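The Green Hooks

My father kept a shop for household goods on a street where no bus stopped. The sign said Kairys, but this was the name of the owner before him, and he never paid to change it. When he died, the shop came to me together with a debt of 400 and a cellar full of boxes. I was living in another city then and I took two weeks from my work to sell everything.

In April I opened the boxes one after another. Most of them had nothing a person could want: lids without jars, curtain rings, a kind of glue called Fimix which had turned to stone. In the last box there were hooks. They were green, the green of an old hospital wall, and each one had an oval base with two small holes and a rod that bent at the end. The bill lay on top of them. He had ordered 100 and paid for 100, and as I could see he had sold none.

I remembered these hooks. When I was a child he brought one home and put it in the middle of the kitchen table, between the bread and the salt. "What can you hang on it?" he asked my mother. She looked at it for a long time, because she was a polite woman. "A ring," she said at last. "When I wash the dishes." So her ring hung there every evening, and he believed that every woman in the town would want the same.

I could not throw them away. I rented a room with a large white table and a board full of holes, the kind you see in shops, and I began to try where the hooks looked best. I thought that if I could arrange them well, somebody would buy them all. 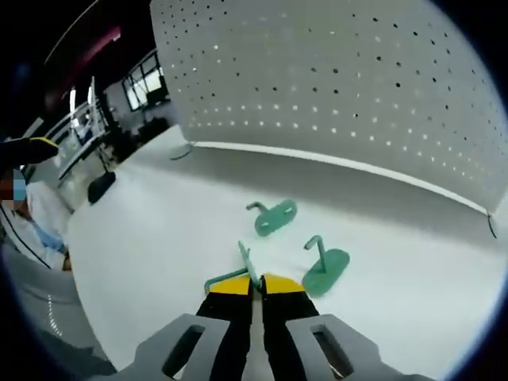 It was slower work than I expected. A hook is a simple thing until you must decide which way it should look. If it turned to the left, it seemed to be leaving. If it turned to the right, it seemed to wait for somebody, and I did not like to sell a thing that was waiting. I moved one closer to me and one farther away, and then I changed them again. In the evening the light came low and each of them had a soft shadow, and I found that I was arranging the shadows also.

A woman from the office next door, where they made some kind of insurance under the name Prudetell, came to ask for a chair. She stayed at the door and watched me.

"Is it a game?" she asked.

"It is a shop," I said.

"What do you sell?"

I told her about the ring. I had not told this to anyone before, and in my mouth it became a longer story than it was. She came in and took one hook in her hand, and she did what all people do with it: she turned it upside down to look for the purpose.

"My mother put her ring in a cup," she said. "Then one day somebody drank from the cup."

"Did they find it?"

"We do not talk about it." She put the hook back, but not in the same place, and she took the chair.

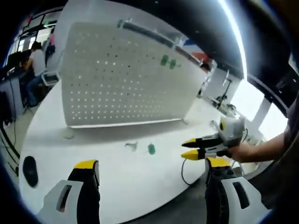 My father had one rule for a shop window, and he repeated it each time he washed the glass. Leave some room, he said, or the customer will have no place to put his eyes. I had forgotten it and for days I had filled the board from top to bottom. Now I took everything down and started again. Two green pegs stayed near the upper right, side by side, the left one a little higher, and all the other holes I left with nothing in them. It looked like a couple standing at the end of a very long platform. I sat down on the floor, as the chair was gone, and looked at them until the street lamps came on.

The buyer arrived in the morning. He was from a firm called Vutine, he wore good shoes, and he offered me a price for the whole box which was less than the rent of the room. I said yes. He counted quickly, with his lips, and then he stopped and counted again.

"There is one missing," he said.

"Yes," I said. "Take it off the price."

He wrote the new number and I signed under it. The train home took most of the day. I held my coat on my knees, and through the pocket I could feel the bent end of the rod.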